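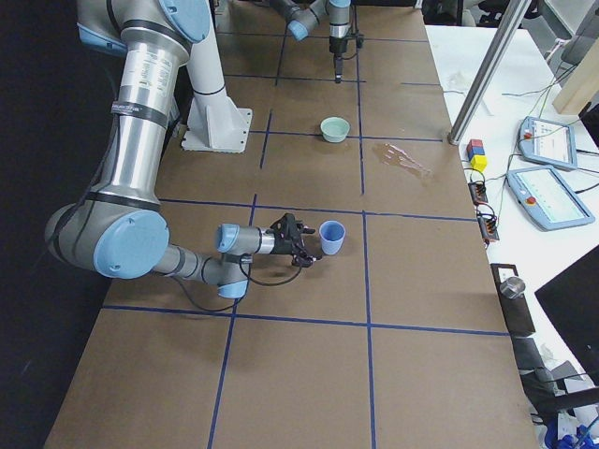
Section 4. Connecting the Tanguy Console to Shore Power

4.1 General

This section applies to patrol craft and harbor tenders fitted with the Tanguy bridge console while alongside at the Giltbridge naval yard. It replaces the shore power instructions issued in August. Crews berthed at Mumside should follow Section 5, as the supply there is arranged differently.

The work requires one qualified electrician and one member of the duty watch. Both must have signed the berth log before any cover is opened.

CAUTION: Do not connect or disconnect the shore cable while the console is drawing load. Damage to the transfer relay is not covered by the yard repair agreement.
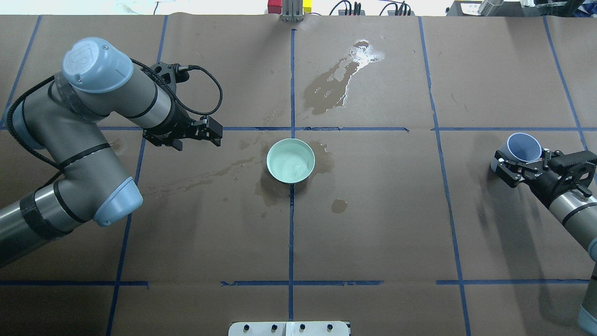

4.2 Before Connection

1. Obtain a berth permit from the duty office. The permit number is entered on Form 2347.

2. Confirm with the engine room that the ship's generator is running steadily and that no transfer is already in progress.

3. Set the console selector to STANDBY. The amber lamp lights and remains lit.

4. Inspect the full length of the shore cable for cuts, crushed sections or loose glands. A damaged cable must be tagged and returned to the cable store – it may not be taped and reused. 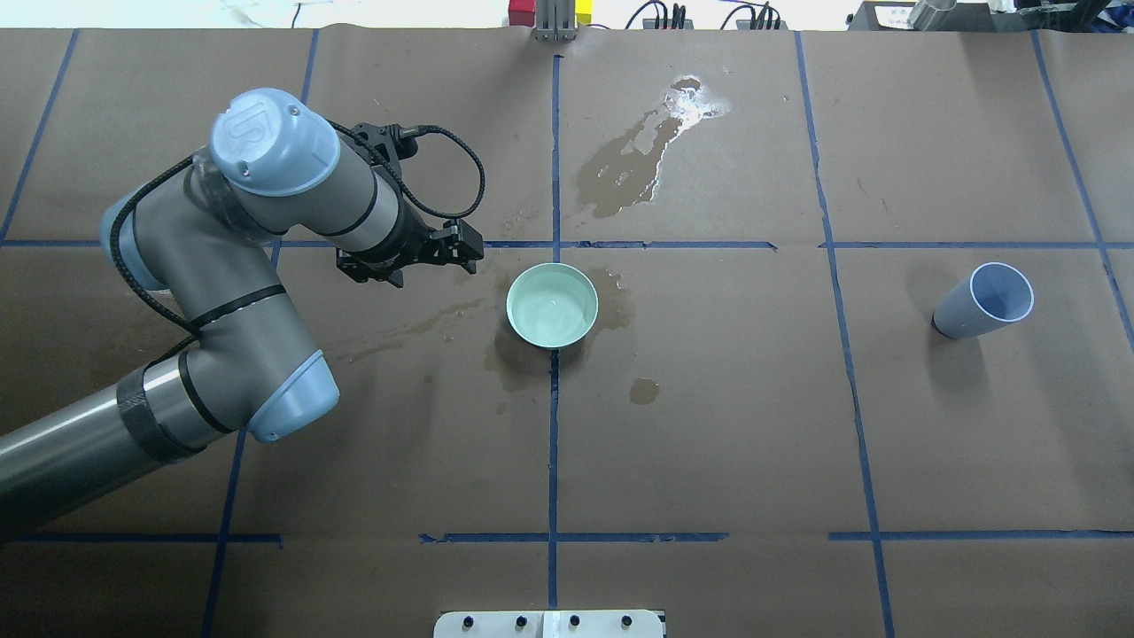 5. Check that the breaker on the berth pillar is open and fitted with the watch padlock.

4.3 Connection

1. Remove the cap from the ship's inlet and seat the plug fully. Turn the locking ring clockwise until it stops.

2. Remove the padlock and close the pillar breaker.

3. Wait 18 seconds for the console to test the supply. The green lamp lights when the supply is accepted.

4. Turn the selector to SHORE and report the transfer to the bridge.

NOTE: If the red lamp lights in place of the green, open the pillar breaker and refit the padlock. Record fault code 54 or any other code shown, and make one further attempt only.

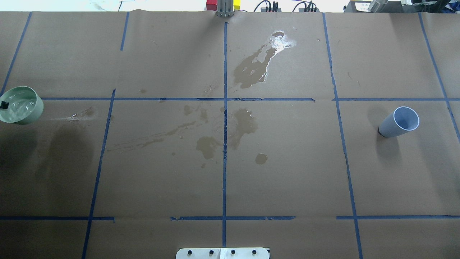

Vessels arriving from Brustville may carry the older inlet, which has no locking ring. An adapter must be drawn from the cable store and signed for. Total load through the adapter must not exceed 200 amps, and the galley circuits should remain on the generator for the whole period alongside.

4.4 Records

The completed form is kept on board, with a copy to the duty office before the watch changes. Requests to depart from this procedure must be made in writing to Naveen Mathur, Shore Services.

Issued December 19, 2021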